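Serienabend zu Hause: Tipps für Küche und Wohnzimmer, wenn die neue Staffel kommt

von Iveta Malý

Bei uns in der Wohnung wird Fernsehen ernst genommen. Wenn eine Serie nach langer Pause zurückkommt, sitzen wir zu sechst auf einem Sofa, das für vier gemacht ist, und schauen die ersten zwei Folgen ohne Pause. Mit den Jahren habe ich mir einige Sachen angewöhnt, die ich hier aufschreibe. Deutsch ist nicht meine erste Sprache, ich bitte um Nachsicht bei den Wörtern aus der Küche.

Popcorn aus dem Topf

Ich nehme einen hohen Topf mit schwerem Boden, drei Löffel Rapsöl und zuerst nur drei Körner. Wenn alle drei aufgesprungen sind, kommt der Rest hinein, aber höchstens so viel, dass der Boden in einer Schicht bedeckt ist. Den Deckel einen kleinen Spalt offen lassen, sonst wird das Popcorn zäh vom Dampf. Das Salz vorher im Mörser fein reiben, grobes Salz fällt nur nach unten in die Schüssel.

Süßes Popcorn mache ich immer getrennt. Zucker brennt schnell an, und man bekommt ihn danach schwer aus dem Topf. Ist es doch passiert: Wasser mit einem Löffel Natron aufkochen, stehen lassen bis zum Abspann, dann mit einem Holzlöffel lösen.

Brote, die nicht krümeln

Toast ist für das Sofa schlecht geeignet. Besser ist dunkles Brot vom Vortag, dünn geschnitten, mit Frischkäse und Radieschen oder mit Ei. Man kann die Brote zwei Stunden vor Beginn fertig machen und mit einem feuchten, gut ausgedrückten Küchentuch bedecken. Gurken erst ganz am Schluss darauf legen.

Für die Pause zwischen den Folgen stelle ich etwas Warmes in den Ofen, meistens kleine Blätterteigtaschen mit Spinat. Bei 80 Grad bleiben sie warm und trocknen nicht aus, wenn die Ofentür geschlossen bleibt.

Licht und Spiegelung

Eine Lampe hinter dem Fernseher ist angenehmer für die Augen als ein ganz dunkles Zimmer. Sie soll schwach sein und warmes Licht geben. Die Deckenlampe spiegelt sich fast immer im Bildschirm - bei uns besonders in den dunklen Szenen, und bei Krimis sind das leider die meisten.

Den Bildschirm nur ausgeschaltet und abgekühlt reinigen, mit einem trockenen Mikrofasertuch. Fensterreiniger hat dort nichts zu suchen. Bei Fingerabdrücken das Tuch leicht mit destilliertem Wasser anfeuchten und ohne Druck wischen.

Flecken auf dem Sofa

Rotwein: sofort mit Küchenpapier abtupfen, nicht reiben. Danach Mineralwasser, wieder tupfen, zuletzt trocknen lassen.
Butter vom Popcorn: Kartoffelstärke darauf streuen, über Nacht liegen lassen und am Morgen absaugen.
Schokolade: hart werden lassen, mit einem stumpfen Messer abheben, den Rest mit lauwarmem Wasser und ein wenig Gallseife behandeln.

Bei jedem Mittel zuerst eine Stelle hinten am Sofa probieren. Ich habe das einmal nicht gemacht und habe jetzt einen hellen Kreis auf der Armlehne.
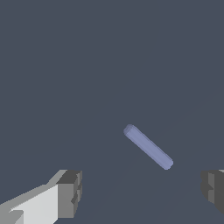 Fernbedienung und Batterien

Wenn die Fernbedienung nur noch manchmal reagiert, sind es oft die Kontakte. Batterien herausnehmen, die Metallfedern mit einem Wattestäbchen und etwas Essig abreiben, mit einem trockenen Stäbchen nachwischen. Alte und neue Batterien nicht mischen. Für die Zwischenräume der Tasten nehme ich eine weiche Zahnbürste.

Ohne Spoiler durch den Abend

Meine Freundin Tiziana Donati wohnt in einer anderen Zeitzone und hat die Folgen meistens vor uns gesehen. Seitdem liegen alle Telefone bei uns ab 20 Uhr in einer Brotdose im Flur. Wer auf einen Anruf wartet, stellt den Klingelton laut. Zu spät kommende Gäste bekommen die Zusammenfassung in der Küche, während der Tee zieht - im Wohnzimmer wird nicht erklärt, wer mit wem verheiratet war.

Die Schüsseln weiche ich noch am selben Abend ein, den Rest mache ich nach dem Frühstück.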